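Sarkine folding cell: setup and maintenance notes

Maintainer: Hakim Lubis
Last revised: Jun 12, 2026
Applies to: the two-arm cell in the Hakilbridge room, and the recordings in the Sarkine garment set made with it

Scope

This file covers how the cell is powered up, checked, cleaned and repaired. The episode format and the train/test split are in a separate file, FORMAT. If a step below disagrees with the printed sheet in the room, follow this file. The printed sheet dates from January and still describes the old finger mounts.

Hardware

Two arms, left and right, each with a two-finger gripper. The fingers are black and pointed, carried on metal linkages. Each gripper has a camera or sensor module below it. A third camera sits at head height between the arms and looks down over the work table. The work table is white and rectangular. The operator laptop stands on a second white table to the right and runs the Ngui viewer and the recorder.

The arm controllers are on one circuit, and the laptop and cameras are on another. Keep them that way. With everything on one strip, the right wrist camera dropped out whenever both arms accelerated together.

Startup

1. Check that the work table is clear and both grippers are parked low at the near edge.
2. Power the laptop and start the Ngui viewer.
3. Power the left arm, then the right. Wait for each to finish homing.
4. Open and close both grippers 5 times with nothing between the fingers.
5. Confirm that all camera views are live. A frozen view looks normal until something moves, so pass a hand through each one.
6. Place the garment and start the recorder.

If an arm does not home, switch it off, wait 16 seconds and try again. After a second failure, stop and read the fault code in the Nirton panel. Repeated homing attempts overwrite the code.

Garment placement

For flat-start episodes the garment goes in the middle of the table, spread out by hand. Small wrinkles are allowed and should not be smoothed away. The collar may point in any direction, and a hem may sit near the table edge as long as both arms can reach it. Record the start as "flat" or "crumpled" in the episode form. Anything in between is entered as "flat" with a note.

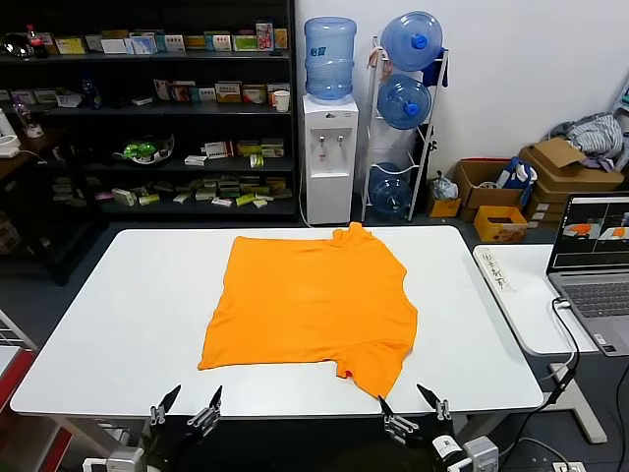
Plain, bright shirts are used for calibration episodes, as they separate cleanly from the table in every view. White garments need the exposure lowered on the head camera first. The setting is stored per session and goes back to default when the viewer is closed.

Camera check

Run the calibration script after any work on a wrist, and whenever the head camera has been touched. The script asks for 34 poses. Fewer will run without an error, but the result drifts at the far edge of the table, where collars and sleeves often end up.

Background is left as it is. Shelving and stored goods behind the table may change between sessions, and no masking is applied to the released video. Users who need a fixed background should crop to the table.

Finger and linkage care

Wipe the fingers with a dry cloth before each session. Lint collects at the finger joints and keeps the gripper from closing fully – the usual sign is a sleeve that slips out on the lift. Do not oil the joints. Oil marks the fabric and picks up more lint.

Inspect the linkage screws after every 96 episodes. If one has backed out, remove it, clean the thread, apply low-strength threadlocker and refit. Replace fingers in pairs. A new finger facing a worn one closes off center and pulls the cloth to one side.

Cables

Leave enough slack at each wrist for a full turn in both directions. Tie cables to the forearm, never to the gripper body. Cables to the laptop should run down from the table and along the floor, clear of the operator's feet. A connector that has been pulled should be replaced even if the camera still works.

Known problems

Right gripper reports closed when it is slightly open. Rerun the zero routine from the Nirton panel. If it comes back within a session, check the linkage for lint.

Left wrist view darkens during a session. Auto exposure was left on. Turn it off, discard the affected episodes and start again.

Recorder stops without a message. The disk is full. Move finished episodes to storage before restarting – the recorder does not resume a partial file.

Repair log

Enter every part change in repairs.txt with the date, arm, part and episode number of the last good recording. Episodes recorded between a fault and its repair stay in the raw set and are marked "suspect". They are left out of the release until Hakim Lubis has reviewed them.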